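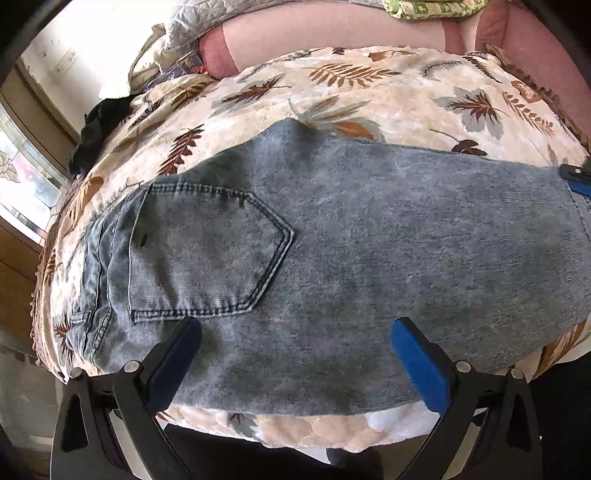 Gripper build: where we're up to

Quick one this issue as the shed is a mess and I've got glue on the good keyboard. For anyone who missed the last couple of newsletters, the hand-held gripper is the Mundorus group's long project. Two jaws, a handle, a trigger, a wide camera looking down at the jaws. You carry it round and do jobs with it, the recordings go to teach an arm later on. The arm is still in bits at the Gremmont Street workshop. More on that below.

Jaws. Version 5 is the one on the handle now. Black plastic, triangular window cut through each side, blue rubber pad on the inner face. The window was meant to save filament and it does, but the real win is the jaw doesn't twist any more when you push down on something soft. Version 4 was solid and heavy and tired your wrist out before morning tea. Files are in the shared folder under Nina, which is the project name, please stop saving things under "gripper new new".

Pads. Two blues, as you'll notice, one darker than the other. Different sheets of rubber, same thickness. The darker stuff is a bit grippier on cotton and I'd like more of it, so if you have offcuts bring them along. Contact cement, rough both faces first, clamp overnight. Superglue went brittle and let go in the middle of a tea towel.

Clothes. Denim is the current headache. Jeans are heavy, and the pads have to press in hard enough to bunch the cloth before the jaws close or they just skate over the top. Coming down beside a back pocket gives them a bit of an edge to work against. Seams are better than flat cloth, waistband is too thick for the trigger travel we've got. T-shirts fine. Socks fine. Fitted sheets, no comment.

If you're taking the handle home to record, do it on a bed with a proper blanket on it as well as on the bench. The bench is too easy. Fluffy blankets and busy patterns are what we want, and real daylight from a window, even if one side of the picture goes bright. Lay the jeans flat, back pockets up for one lot and down for the next. Slow in, squeeze, lift, hold, put down. Don't talk to the handle, there's no mic.

Screws. Check the ones on the jaw frames before every session. Silver round heads, they back out. Thread locker is in the top drawer with the good scissors – the medium one, not the red. One jaw came loose at home last month and the whole recording was no use becuase the pads no longer met.

Trigger. Spring swapped for a softer one. Still a bit notchy at the start of the pull. I think it's the guide rail and not the spring, but I've been wrong about that before. Dry lube only please, oil gets on the pads and then on somebody's washing.

Count so far. 37 usable clothes recordings, another 19 that need a second look. We said 400 by the end of September. That is not going to happen at this rate so more hands please! The handle fits in a lunch cooler and takes a normal charger. Sign the sheet by the door so we know which house it's at.

The arm. Bikstead brackets turned up with the wrong hole spacing, we've drilled them out and they'll do. Shoulder joint is together, elbow has a wobble we can't find. Wiring not started. If you know your way round a crimping tool you'd be very welcome and there's a heater at that end of the workshop.

Also wanted: a spare spool of black, any brand, and old jeans in any size and colour. Washed first. Zips and buttons left on, we want those in the recordings too. Leave them in the tub under the drill press, not on top of it.

Next build night is the usual time, side door, ring the bell twice as the compressor is loud. Bring a mug, the workshop ones have all had epoxy in them.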